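**Packing materials for the Wanelholm shipment: tape and wrap procedure**

**w.jakubowski** wrote:

Members are reminded that soft goods and small household items for the Wanelholm shipment must be wrapped before they reach the loading desk. Eleven parcels were returned in January with open seams, and the carrier has asked us to apply a consistent standard. The proposed wording is as follows:

> Each item shall be wrapped in one full layer of bubble wrap, with the seam closed by tape along its entire length.

Comments are welcome until August 16, 2019.

Weronika Jakubowski
Mullasance Packing Desk

---

**glynch_stores** wrote:

I support the standard for clocks, ornaments and anything with a hard surface. I do not support it for plush toys. A teddy bear does not break. A plain paper bag keeps it clean and costs less.

My other concern is the tape. Sealing the full length of a seam uses a great deal of it, and the person opening the parcel must then cut through the wrap. 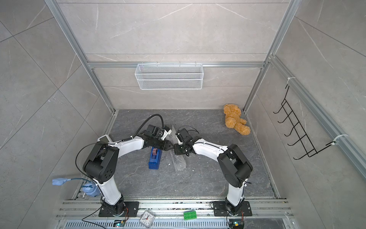 A short strip at each end and one in the middle has held well on every parcel I have sent. I would ask that the wording be changed to permit this.

Gearóid Lynch

---

**edwards_annex** wrote:

I must respectfully disagree with the previous member regarding plush toys. Paper bags tear when heavier parcels are placed on top of them, and bubble wrap keeps out damp. Our annex wraps everything.

On the matter of tape, I agree. Three strips are sufficient for any item under 18 inches.

---

**glynch_stores** wrote:

Damp is a fair point. Would a sealed plastic bag be acceptable for soft toys? The Gramum depot has 85 of them on the shelf.

---

**w.jakubowski** wrote:

Thank you both. A sealed plastic bag will be accepted for plush items. Three strips of tape will be accepted for items under 18 inches, and larger items will still require a full seam. Please keep the dispenser upright at the station when you have finished, and sweep up any scraps.

---

**edwards_annex** wrote:

Noted. Does the full seam also apply to rolled textiles? We have 2 waiting.

---

**w.jakubowski** wrote:

Yes, if they are over 18 inches.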